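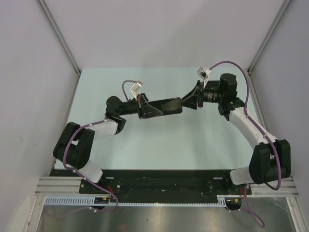 Lorna Innes
Student, senior project (Alumni Records)

Finding the lost classes of Vodham High: project report

What I set out to do. Vodham High closed and merged with Laing, and the alumni list got split in two boxes and a spreadsheet. The list had 623 names with no current address. Goal was to find as many as I could before the July reunion, and to put together a page where people can add themselves.

Where the names came from. Yearbooks mostly. Also graduation programs, the band roster and one box of index cards from the Laing office. The cards are alphabetical up to M and then not. Took two weekends just to sort those. Some cards only have a first initial, so those went in a separate pile and mostly stayed there.

Married names were the biggest problem. The old yearbooks only list the name at graduation and people moved or changed names two or three times. What worked best: wedding notices in the Jaststead paper on microfilm at the library. Slow. Bring a sweater.

Mailing. We had money for 500 postcards, so I picked classes with the most missing people first. 70 came back undeliverable. Those went on a "still looking" list, which is up on the page by class year. Replies are still coming in, so I am leaving the final number out until the July mailing is done.

Birthe Mikkelsen (class secretary for two of the smaller classes) went thru my list by phone and fixed a lot of spellings. She also knew which people had passed away. I had not planned for that part. We made a memorial list, family permission first, name and class year only.

The page. Plain form: name at graduation, name now, class, town, military service if any, a short note. No email addresses shown. People wrote more than I expected in the note box, so I had to raise the limit to 3,000 characters. Lots about the Prikberg bus, which was always late in winter. One whole class seems to have been on it.

Problems
Duplicates. Same person under two names, didn't catch them all.
Two class photos with no year on the back. Still don't know.
I started the spreadsheet without a column for source, had to go back and redo it. Do this first.

Still to do
Second mailing.
Scan the rest of the band rosters.
Hand over the pasword and the boxes to who ever takes this on next year. Boxes are labeled, the one marked MISC is the important one.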